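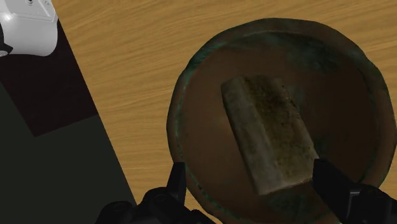 The packing room at Hellero, the soap and candle maker, is a little quieter these days, and the folks who work there seem pretty happy about it! Since October, 2 robot arms from Toivonen have taken over the dullest part of the job, picking up bars and setting them in their dishes, after months of trial runs on a computer (the crew got to watch and grumble and make suggestions, which they did). All 26 packers have kept their jobs. Most now spend their shifts on gift orders and quality checks, and 20 have signed up for a course in running the arms. Sore wrists were the big complaint before, and the early shift says those have eased a good deal.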